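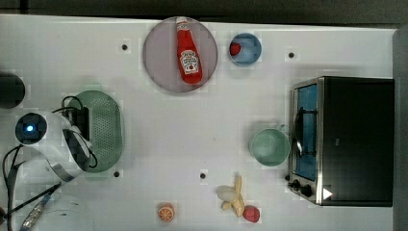 Müzeyyen Tatlı has been setting up small kitchens for other people for 15 years. Most of them are in shared offices and rented rooms, places where there is one counter, one outlet that works properly and no space for a stove. She runs the kitchen side of Gradum, a furnishing firm in Clonitz, and she agreed to talk on a Wed 3 July afternoon between two deliveries.

Her first rule is that the oven gets its place before anything else does. "People put the plates out, then the cups, and then they look for somewhere to put the toaster oven," she said. "It should be the other way around. It's the biggest thing you have and it's the only one that gets hot."

She likes to set it at one end of the counter. Which way it faces depends on where the person stands. In a narrow room she will often turn it sideways, so the door opens along the counter and the person using it stands clear of it. That takes up counter space while the door is open, and she tells clients so. "You need a clear stretch in front of the door. A mug left there is the thing I move most often. You come in, there's a mug against the oven. You move it, and the next day it's back."

The flat top is a sore point. It looks like a shelf, and most people use it as one. Tatlı has taken bread bags, mail and a plastic cutting board off hot ovens. She asks clients to leave the top bare and gives them a hook or a wall rack if they say they can't manage without the space.

On dishes she is less strict. A set from Gradum used to come in plain white only. Two years ago her colleague Kadir Demirtaş suggested mixed colors, and she was against it. "I thought it would look like a yard sale," she said. Demirtaş, who was packing boxes at the other end of the room, said that she had used a stronger word. The mixed sets are now the ones people ask for. In a shared kitchen they have a practical side too - somebody has the green mug, somebody else has the blue bowl, and there are fewer arguments over who left what in the sink.

The firm sent out 457 sets last year and hopes to reach 500 this year. A basic set costs 80 dollars without the oven. It has plates, small bowls and mugs, and clients can add to it later piece by piece.

I asked her about food that lives on the counter, like ketchup and salt. She said she gave up fighting that a long time ago. "Ketchup is going to stand out during lunch. Fine. Put it on a plate, so when it drips you wash a plate. Then it goes back in the fridge." Salt and sugar can stay out if they have lids.

She does have a view on color for the counter itself. White shows every crumb, and she recommends it for that reason. One of her clients, Hatice Gündoğdu, wanted a dark one for a break room and had it changed in August after a few months of finding it sticky every morning. "With white you see it and you wipe it," Tatlı said. "With dark you find out with your sleeve."

Her advice for someone starting with an empty room was short. Buy the oven, measure it with the door open, and mark that space with tape for a week. Buy one plate, one bowl and one mug per person. Wait a month before buying anything else. She has a drawer at the office full of egg slicers and lemon squeezers that clients have handed back, and she is happy to give them to anyone who comes by.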